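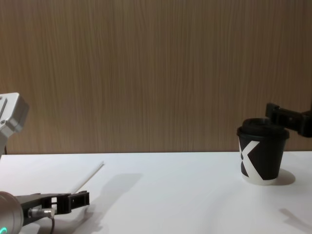 **Opinion / Dance & Digital**

*21 June 2019*

I went to another work-in-progress showing last night, at the old grain store in Gulcombe, and I walked home grumpy. I want to try and say why, and it isn't the dancers' fault.

The piece was called Omora. Two dancers, a floor mic, a big projection on the back wall. The dancers wore sensors on their wrists and ankles, and whenever they moved, a cloud of dots on the wall moved too. Arm goes up, dots go up. Arm comes down, you can guess. It ran 35 minutes, and I'd say I watched the bodies for maybe a quarter of that, because a glowing wall the size of a bus is going to win every time. I felt bad about it! One of them did this slow, crumpling fall near the end that I only caught the tail of.

I've seen a version of this show so often now. Somebody gets a residency (two weeks if they're lucky), half of it goes on getting the sensors to talk to the laptop, and by the time everything works there are maybe three days left to make a dance. So the dance becomes a demo. Raise the arm, show that the arm is being tracked, bow.

My favorite thing of the past few years was the opposite case, a duet at the Aston Rooms back in March. Same kind of gear, as far as I could tell. But the makers had the sound respond to stillness. If a dancer moved, nothing. If she stopped, and really stopped, a low hum crept in, and it died the second she shifted her weight. You have never heard a room hold its breath like that. There were 33 of us on folding chairs (I had the program with the seat list, I'm not that odd) and I swear all of us quit fidgeting.

What I loved was that the technology gave the dancer a problem. She had to choose between the hum and the next step. You could see her wanting both.

People will tell me there's a long tradition here, and sure. The Schmieder festival had a panel on exactly this, and one speaker kept going back to a mechanical stage set from 1753, all pulleys and painted waves. Fine, I like pulleys. But those waves gave the singers something to drown in. They didn't copy the singers' elbows.

So here's my plea to whoever programs these residencies. Give people longer, or give them less equipment. Let them spend the first week in an ordinary studio with nothing plugged in. And please, could someone turn the projector down? I'd like to go back and see that fall properly. Omora is on again at Gulcombe next month, and I've already booked, so I suppose I'm not that grumpy.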